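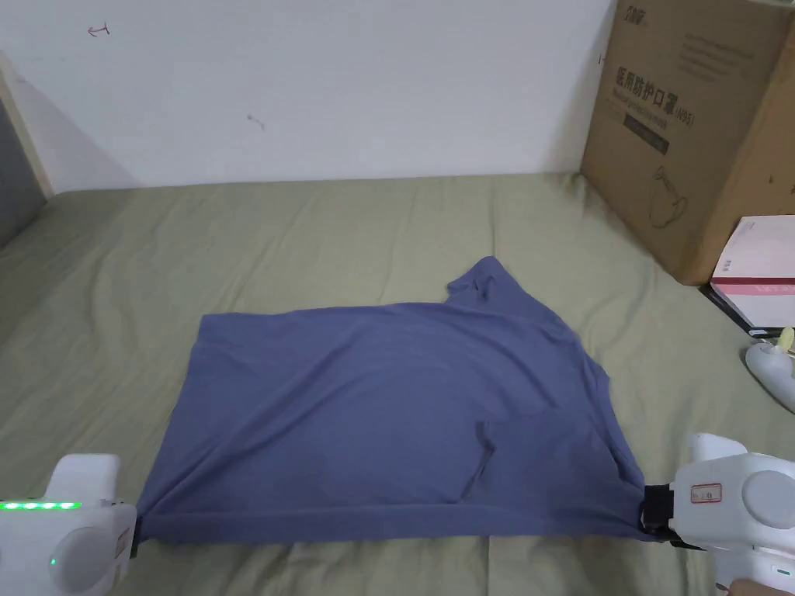
Cotton tees don't need ironing if you catch them early. I fold mine on the bed – a blue one spread over a green sheet shows every wrinkle. Tug the hem, then smooth upward.

Sleeves
Tuck them in flat before you fold anything else.
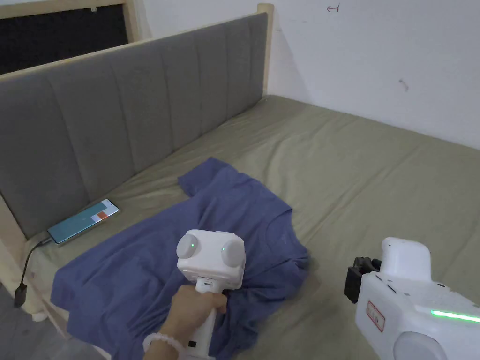
Scuffs on white walls
Damp sponge, baking soda, go easy! 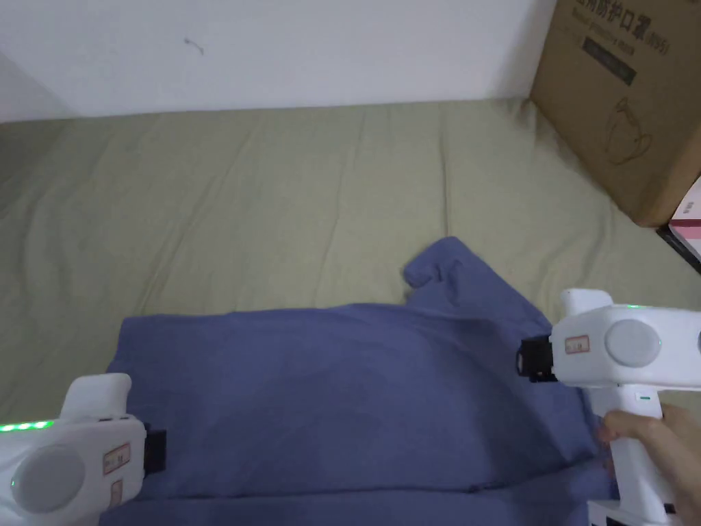 Boxes
I keep sturdy cardboard ones for winter sweaters, with a cedar block in each
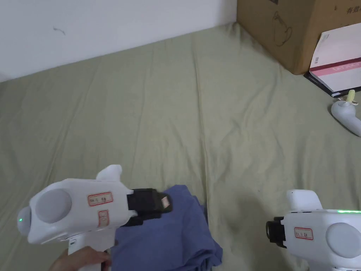 and a label on the short side so I can read it in the closet.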